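HOUSEHOLD TEXTILES AND TABLE SERVICE
Handout 3: The Long Table, or What the Cloth Is Doing While You Eat
Instructor: Telma Troncoso. Revised March 2023
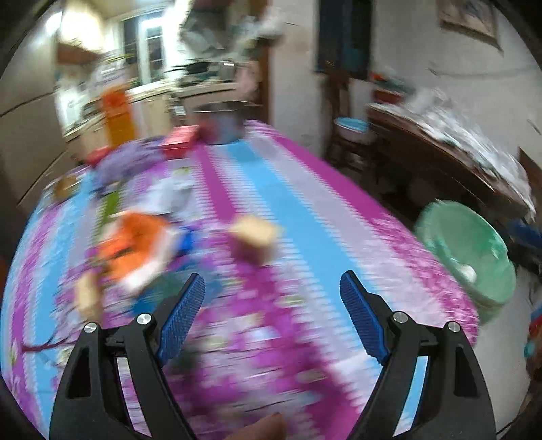
1. Before class

Read the Dudbridge chapter on table linen, skipping the foreword, where he thanks his dog for two pages. Bring one tablecloth you own or can borrow. Paper does not count. Last January three people brought paper, and one of them ironed it.

2. Stripes and which way they run

A tablecloth with lengthwise bands does half the work of laying a table. The eye follows the stripe from one end to the other, and the table looks longer than you paid for. The cloth on our long table has magenta, sky blue, a pale lavender-gray and white, with toothed edges between the bands, and then it goes over to flowers as well. I have been told this is too much. I have been told so by people whose own tables are beige.

Bands also give you lanes. Once there is a broad blue stripe on the table, everybody lines things up with it or fights it, and you can learn a lot about your classmates by watching which.

Terms for this section: band, ground, border, repeat, drop. The drop is the part that hangs over the side. The repeat is the distance before the pattern starts over, and you should measure it before you cut anything. Aldana Quiroga cut first and now owns a very long placemat.

3. The far end problem

Every long table has an end where things collect. Ours has the big silver pot, a red box beside it, a bunched purple bag or cloth (opinions differ, please fold it either way) and the tall orange container behind. Each of these got there for a good reason. Together they are a wall, and whoever sits behind it will spend dinner talking to a pot.

Rules of thumb:
Tall things go where no one sits.
Wide-rimmed pots need more room than their base suggests, so allow for the ladle and the elbow attached to it.
Small jars and dishes, like the amber-brown one over by the edge, should come in a hand's width. Sleeves are longer than people think.
Loose plastic is not tableware. Pick it up.

4. Busy cloths and stains

The standard argument for a floral is that it hides spills. It does, from you, until the cloth is washed hot and the spill becomes part of the design. Check a patterned cloth by touch and against the light, working up one side and down the other. Treat what you find, then wash.

Reflections are a separate matter. A shiny metal pot picks up the colors near it, so a bright cloth shows twice. Dirceu Sampaio once scrubbed at a red patch on a pot for most of a class before someone moved the box next to it. He has asked me to stop telling this story, and I will consider it after the final.

5. Exercise (in pairs)

Clear one end of a table down to the cloth. Put back only what a meal would need. Write down what stayed off and where it ought to live - "somewhere else" is not a place. Then sit at each seat in turn and note what blocks your view.

One page, 600 words at most, handed to Maximiliano Cáceres by Friday. He reads them on the bus, so write legibly.

6. Grading

The exercise is worth 100 points. Twenty are for folding the cloth when you finish. Most people lose those.

Room 815 is locked after class, and forgotten tablecloths go in the cupboard by the door.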